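Search this site Enter keywords Go

Snack Table Check – Malthorpe, Room 7
Filled in by Dalibor Slanina, March, 3 p.m. Second reader: Bohumila Kováčik
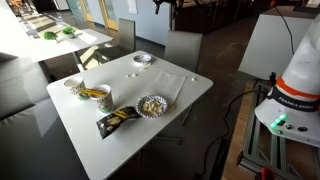

The form was supplied by Gromero and I have used it as it came, though half the lines seem to have been written for a restaurant. Marks are OK, FIX or N/A. Comments are mine unless they carry the initials B.K.

1. Table surface clean before food is put out – N/A
I came in after the food was out, so I can't sign for this. The last sheet has it ticked by someone who, going by the sign-in times, also came in after.

2. Table surface clean during use – FIX
Crumbs and small white bits of snack on the tabletop, mostly toward the far end. Minor. It still fails as the line is worded.

3. Snacks served in a bowl or dish, away from the bare table – OK, mostly
The puffed stuff is in a paper bowl. The yellow stick is lying across the rim of a cup. I don't know which box that belongs in, and the form doesn't either.
B.K.: Call it OK. A cup is a dish.
I would not call a cup a dish.

4. Opened packages closed or put away – FIX
Black snack bag torn open and left flat beside the bowl. Rácz sold us 23 bag clips last fall on the promise that this line would never fail again. I have yet to see one on a bag.

5. Allergen information available at the table – FIX
The form accepts "package kept nearby" as enough. I don't. A bag lying on a table is no help to a person who won't pick it up and turn it over. Put a card out.

6. Cups marked with a name or initials – FIX
Two paper cups close together, same printed pattern on both. I saw no initials. We are told people remember which is theirs.
B.K.: They do remember.
Then we can drop the line from the form.

7. Napkins within reach – OK
A single napkin lying out, slightly creased. The order was for a pack of 200, so I would like to know where the rest are kept.

8. Finished dishes cleared – FIX
The second paper dish, the blue-rimmed one at the far end, looks mostly empty. Refill it or toss it.

9. Disposable tableware suitable for food – not marked
Nanisska says its paper bowls are fine for dry snacks. That is the seller's word and I have seen nothing else in writing. Left open until somebody sends me the sheet.

10. Trash can with lid, within a few steps – OK
Lid sticks. Reported last time too.

11. Overall result
The form gives "Good" with up to six FIX marks, and I have five. I have written "Fair" by hand next to the printed word and would ask that it not be typed over again.
B.K.: Agreed on the clips and the card. Not agreed on "Fair" – it's popcorn or something like it, Dalibor.

Next check: same room, same form, unless Gromero sends the shorter one.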